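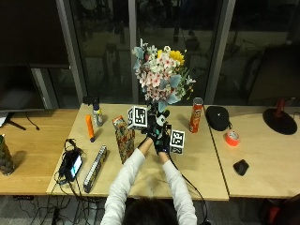

Slide 1. Tall mixed bouquet, held by the stems. White and pink blossoms, yellow near the top right, leaves fanning out on both sides.

Open with the topic: handling tall bouquets at a shared table. The talk covers grip, clearance and set-down. It does not cover arranging. Anyone who came for color theory should get the Gwilliam handout at the door.

Define terms before going on:

- **Grip point**: the place on the stems where the hands close.
- **Head**: everything above the grip point.
- **Clearance**: free table on each side of the head when it is laid flat.

Point to both hands on the stems. A two-handed hold keeps the head from rolling. Then point to the rest of the table: the spray bottle toward the back on the left, the upright Pringles can to the right of the flowers. Both are upright and narrow, so both go over easily when a head is lowered across them. Ask the room which one they would move first. Take 2 answers and go on.

## Grip and stem length

At the Jillside workshop we worked with stems cut to 40 cm. Warkitz supplies them at 50 and they were trimmed on site. The extra length helps when the bouquet stands in a deep vase and gets in the way on a table, where the ends reach into the space of the next person.

Procedure as taught:

1. Strip leaves below the grip point.
2. Close the first hand loosely.
3. Bring the second hand in under the first.
4. Lift straight up. Do not drag the head over the surface.

Common fault: gripping too high. The blossoms at the bottom of the head get crushed against the fingers. Eucalyptus-type foliage tolerates this, small soft blossoms do not. Demonstrate with the sample bunch if there is time.

Pause for questions on grip only. Hold vase questions to the end.

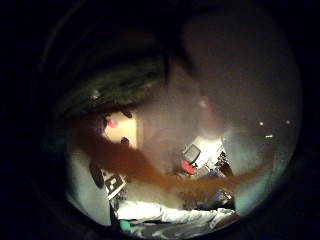 Slide 2. Close range. Pale cream panel at left, checkered marker near the wall.

Keep this one short. The point is sight lines. With something large close to the eye, the upper half of the room is gone and only the lower part can be used for judging distance. The same thing happens behind a full head of flowers. Advise people to hold the bouquet to one side of the face and look past it before turning.

Proden's table guide puts the side offset at a hand's width. We found that enough for small bunches and too little for tall ones.

## Set-down

Lay the bouquet flat only after the landing area is free. Head goes toward the far side, stems toward the open part of the table. Check the head for bent sprigs, then let go with the upper hand first.

Next slide: bouquet on the table, stalk running out diagonally. Note the boxed item in the gloved hand and the red item by it. Reaching across for other things is the usual cause of snapped stems, so leave a lane along the stalk.

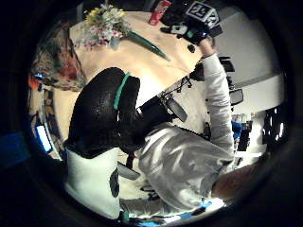

## Wrap-up and questions

- Repeat the 3 terms from slide 1.
- Handout has the trimming table and the Warkitz stem codes.
- Vase questions now. If asked about wrapping paper, refer to the January session.
- Collect the sample bunch before the next speaker sets up.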